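Sorting out the cable drawer

The drawer under the printer has been full for a long time, and in November it stopped closing. I had been pushing leads into it for years whenever something new arrived or something old broke. I gave myself one evening to deal with it.

I took everything out and put it on the floor. Most of it was phone chargers, then a lot of network cable, then the thin coloured wires left over from a doorbell kit that I never fitted. Three power supplies had no markings left on them at all. I kept one of those, which was probably a mistake.

My first rule was simple. If I couldn't name the thing a lead belonged to, it went in the recycling bag. I broke the rule for anything longer than a metre, as long leads are expensive to replace and I always seem to need one in the winter.
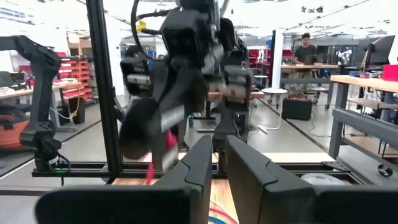 Tying them up took longer than sorting them. I used to wrap a lead round my hand and elbow, and it always came out twisted. Now I make loose loops and turn every second one under, then fasten the bundle in the middle with a hook-and-loop strap. Thin wires are worse than thick ones. They spring out of the strap unless you go round twice, and if you pull too tight the ends kink.

I also tried grouping by colour, red with red and blue with blue, and gave up after ten minutes. It looks tidy but it doesn't help when you want a particular plug. Grouping by what is on the end works better. I wrote labels on masking tape and folded them over like small flags – a pencil lasts better on it than my felt tip did.

Habibur Sultana lent me a box with dividers, a Gumier one, and I liked it enough to buy my own. The network cables don't fit in it, so they hang on a hook inside the cupboard door.

I finished at 17 minutes past nine. The drawer closes now, with room for the torch and the spare batteries. The recycling bag is still in the hall and needs to go to the tip, along with the old kettle.

3 comments
2 shares

Contact | Back to top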